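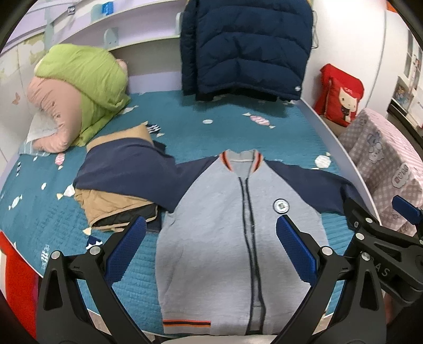

Bomusmont extends textile collection to jackets and quilted outerwear

The town of Bomusmont will accept jackets, coats and other lined outerwear in its textile collection from July, ending a restriction that had limited the service to single-layer clothing and household linen.

The change follows a new sorting contract with Toveck, which operates the regional textile facility. Under the previous contract, garments with zippers, padding or bonded linings were pulled from the line and sent to landfill with general waste. Toveck has installed a second sorting lane for multi-layer items, and the town council approved the revised terms last month.

Residents may place up to 2 bags of textiles at the curb on each collection date. Bags must be tied and must weigh no more than 16 pounds each. Larger quantities can be taken to the transfer station on Mimel Road, where there is no limit on weight for household deliveries. Commercial loads are not accepted at either point.

Items should be clean and dry. Missing buttons, worn cuffs and broken zippers are acceptable. Garments contaminated with oil, paint or solvents are not, and a bag containing them will be left at the curb with a notice attached. Pockets should be emptied before bagging. The previous contractor reported repeated stoppages caused by keys and lighters.

Zippers should be closed as far as they will go and detachable hoods left attached. According to the contract documents, open zippers catch on other garments on the conveyor and account for a large share of manual interventions on the lane.

Outerwear in wearable condition will be separated at the first stage and sold by weight to Hallgrímsson, a secondhand wholesaler. The remainder will be stripped of metal and plastic parts and graded by fiber. Knit ribbing, woven shell fabric and synthetic fill are processed separately – fill makes up the lowest-value fraction and is currently sold for use in sound insulation.

Down-filled items are excluded for now. The facility does not have the dust extraction needed to open them, and the contract sets no date for adding it. Leather, footwear and rainwear with a rubber coating also remain outside the service. Sleeping bags and electric blankets should continue to go to the bulky waste point.

The town will pay a fixed handling fee of 100 dollars per ton for mixed textiles, unchanged from the earlier contract. A surcharge applies if more than a set portion of a load is rejected as wet or soiled, in which case the fee rises to 200 dollars per ton for that load. The council has asked the public works department to report on rejected loads after the first winter of operation.

Curbside collection will keep its existing schedule. Bags must be out by 7 a.m. Printed labels for the new categories are available at the town hall and at the Mimel Road station, although unlabeled bags will be accepted until existing stocks of the old labels are used up.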